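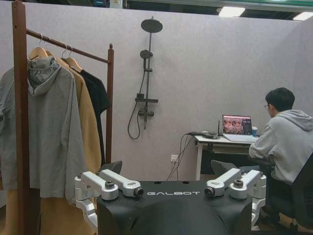 Gonero. Das Stadttheater führt zur neuen Spielzeit die Garderobenpflicht wieder ein, und damit ist in der Stadt ein Streit zurück, den man für ausgesessen halten durfte. Künftig müssen Mäntel, Jacken und alles, was die Hausordnung als »mantelähnliche Oberbekleidung« bezeichnet, vor der Vorstellung abgegeben werden. Im alten Foyer stehen dafür 250 Haken zur Verfügung, der Saal hat leider deutlich mehr Plätze. Für die übrigen Gäste sollen freistehende Garderobenständer sorgen, Modell Hausflur, aus rotbraunem Holz wie der auf dem Foto. Wie sich das mit dem Brandschutz verträgt, wird nach Angaben des Hauses noch geprüft.

Die Pflicht war vor Jahren stillschweigend abgeschafft worden, nachdem sich die Ausgabe nach längeren Opernabenden regelmäßig bis weit nach 23 Uhr hingezogen hatte. Der letzte Bus nach Phromma war dann fort, sein Publikum stand mit Garderobenmarke in der Hand am Tresen und applaudierte niemandem mehr. Seither sitzt man in Gonero auf seinem Mantel, unter seinem Mantel oder auf dem der Nachbarin. Die Theaterleitung spricht von »zunehmend textilen Verhältnissen im Parkett«. Gemeint sind vor allem Daunenjacken, deren Rascheln im vergangenen Winter selbst in den lauteren Passagen zu vernehmen gewesen sein soll.

Umstritten ist weniger die Abgabe selbst als ihr Preis. Den Betrieb übernimmt die Firma Skunton, die bereits die Pausenbewirtung verantwortet und dort bewiesen hat, dass sich auch Leitungswasser kalkulieren lässt. Zwei Euro soll ein Kleidungsstück kosten. Ein Schal gilt als eigenständig, sofern er nicht im Ärmel steckt. Schirme sind frei, werden aber nur angenommen, wenn sie trocken sind, was ihren Besitzern an Regentagen einige Planung abverlangt.

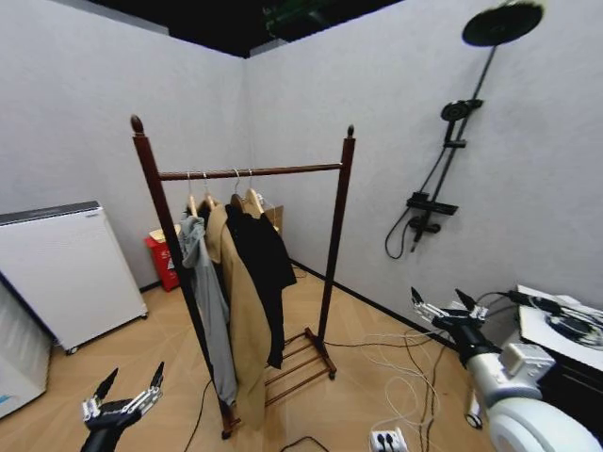

Das Theater verweist auf Pratetska, wo eine vergleichbare Regelung seit der vorigen Spielzeit gilt. Dort sei die Wartezeit auf unter 30 Minuten gesunken. Wie lang sie vorher war, geht aus der Mitteilung nicht hervor. In Pratetska wird inzwischen allerdings auch kürzer gespielt: Zwei Klassiker laufen ohne Pause und ohne vierten Akt, was beim Publikum gut ankommt und bei der Kritik niemandem aufgefallen ist.

Gegen die Gebühr haben in Gonero mehr als 3.000 Menschen unterschrieben. Das sind erfreulich viele, gemessen an den Besucherzahlen des Frühjahrs. Die Theaterleitung wertet die Liste denn auch als Zeichen lebendiger Verbundenheit und will die Unterzeichner zum Tag der offenen Tür einladen. Mäntel dürfen an diesem Tag anbehalten werden, das Foyer wird nicht geheizt.

Abonnenten können sich bis Ende Juli für eine Dauermarke anmelden. Sie kostet 23 Euro, gilt für die gesamte Spielzeit und ist an ein bestimmtes Kleidungsstück gebunden. Wer im Frühling vom Wintermantel zur leichten Jacke wechselt, muss dies an der Kasse schriftlich anzeigen. Das Formular liegt dort ab kommender Woche aus, vormittags zwischen zehn und zwölf.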